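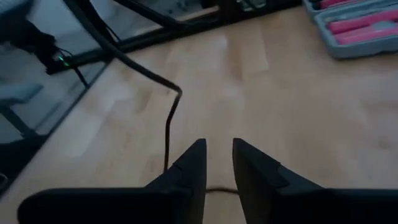
Loose cables are the first thing we ask people to deal with when they sign up for the winter tidy, and this year more households than usual asked for help with it. The living room is nearly always the worst. Equipment collects near the TV or the internet connection, each piece arrives with its own wire, and the wires end up on the floor. A thick black cable lying across a pale wood floor, with one sharp bend in it, is easy to see in daylight and easy to catch with a foot at night. The thin ones, such as the black wire coming down from a small device with a green light on it, tend to get pulled instead, and the device comes down with them.

Latifa Saber and Czesław Olszewski ran the home visits for the Prerdale newsletter group again this winter. They put together the notes that follow, and Dalia Cherkaoui added the part on floors. None of it needs special tools.

Start with everything switched off at the wall. Work out what each cable belongs to before moving it. Hold the plug end, give the cable a gentle lift a little farther along, and follow it to the other end. When you know what it is, put a label on both ends. Masking tape folded over into a flag works well enough, and a ballpoint pen lasts longer on it than a felt tip. Write the name of the thing, "router" or "lamp," and skip the room, as things get moved.

Most living rooms turn up one or two cables that belong to nothing. Czesław keeps a shoebox for these on his visits and asks the household to hold on to it until March. If no one has gone looking for a cable by then, it can go to electronics recycling. Please don't put cables in the regular household bin.

Next, look at the route. A cable should go along a wall or along the edge of a piece of furniture, and it should cross open floor only when there is no other way. A low unit is useful here. The line where its base meets the floor is a ready-made path, and a cable that follows it is out of the way of both feet and vacuum cleaner. If the unit has legs, run the cable behind the back ones and leave enough slack that the unit can be pulled out for cleaning.

Sharp bends deserve attention. A thick cable that has been folded in one spot for a long time will want to stay folded, and the wires inside can weaken there. Unplug it, lay it out straight, and run your fingers along it. If the outer cover is cracked, or if you can feel a soft spot, replace the cable. Tape is not a repair. If the cover is sound, make a wide curve where the fold used to be and let it rest that way for a day or so before tying it to anything.

For tying, use hook-and-loop strips. Plastic zip ties are cheap and they hold, but people pull them too tight, and then they have to be cut off with scissors held close to the cable. Keep power cables in one bundle and network or speaker cables in another. Don't coil up a long extension cord and leave it coiled while it is powering a heater. Extension cords can get hot that way. A shorter cord is the right fix.

Where a cable has to cross open floor, use a floor cover made for the purpose, the kind with a flat bottom and sloped sides. A rug on top of a cable is not a substitute. The cable wears where people step, and the wear can't be seen. Crescencio Sepúlveda wrote to say that he had done exactly this for 7 years and found the cover rubbed almost through when he rolled the rug up. He has since moved the lamp to the other side of the room.

Small devices are best kept toward the back of a shelf or tabletop, with enough space around them for air. Routers and power adapters give off a little heat, so don't stack them or shut them in a drawer. On a slick surface, a small square of non-slip shelf liner underneath will keep a light device from sliding when its wire is tugged. Keep the indicator light facing out so it can be checked without moving anything.

Dark glass shows dust more than any other surface in the house. Latifa wipes it last, after the cables have been moved, using one damp microfiber cloth and one dry. Spray the cloth and not the glass if there is anything electrical on top. Black metal edges can be done with the same damp cloth. Work in one direction and finish with the dry cloth before the streaks set.

Dalia's notes on floors are short. Pick up string, cord, and bits of packing tie by hand before you vacuum. A short piece of thin cord will wind itself around the brush roller, and it may take longer to cut out than the whole room took to clean. On wood or wood-look floors, use the hard floor setting or a soft brush head, then a mop that is barely damp. Wipe up drips right away, especially along the joints. Black rubber marks from cable covers usually come off with a dry cloth and a little pressure. If they don't, try a drop of dish soap on a damp cloth and dry the spot afterward.

A living room with an ordinary amount of equipment takes about 2 hours if two people do it, one on the floor and one handing things down. Labels take up most of that time the first year and almost none the year after.

The supply box is at the Esik reading room again and can be borrowed for up to 5 days. It has hook-and-loop strips, masking tape, non-slip liner, a flashlight, and 4 floor covers in different lengths. The covers need to come back. The strips and tape are yours to use up. Fanni Hegedűs keeps the sign-out sheet at the front desk, and she is also collecting names for the next set of home visits, which will be in the Triston and Ashour buildings first. Leave your name, the building, and which room you'd like to start with.

Published 27 December 2019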